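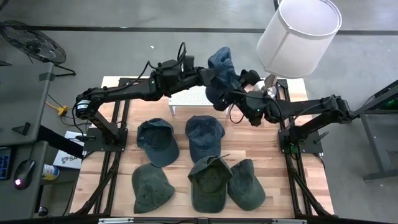

Ledstead Facilities and Network Support Desk

Ticket 283: Guest wireless sign-in page does not load
Status: Resolved
Reported by: Godelieve Meijer
Assigned to: Idris Prosser

Summary
Visitors connecting to the guest network at the Endness building receive a network address but are not shown the sign-in page. Staff accounts are not affected.

Log
8:40 a.m. Report received. The requester states that the fault began on Saturday and occurs on phones and laptops alike.

9:15 a.m. Fault reproduced on a support laptop on floor 2. The browser waits 30 seconds and then displays a timeout message. Opening the sign-in page by its numeric address works normally, which points to name lookup.

9:50 a.m. Guest lookup requests are being sent to the old name server, retired over the weekend by Henk Verschueren under a separate change request. The staff network had been updated; the guest address settings had not.

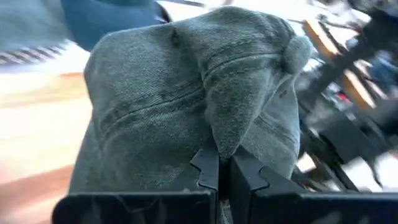 Denim cap, close view

10:20 a.m. Name server entry corrected in the guest address settings. Lease time lowered to 300 seconds so that connected devices receive the new entry promptly.

10:45 a.m. Sign-in page loads on the support laptop and on a phone supplied by Willy Van Hecke. Requester asked to confirm.

1:10 p.m. Requester confirms that visitors can sign in. One older tablet still failed — the saved network was removed and added again, after which it connected.

Follow-up
The normal lease time is to be restored at close of business. Dirk Van Damme will add the guest network to the checklist used when a name server is retired. Users who continue to see the timeout should forget the guest network, reconnect, and reply to this ticket with the device model if the fault remains.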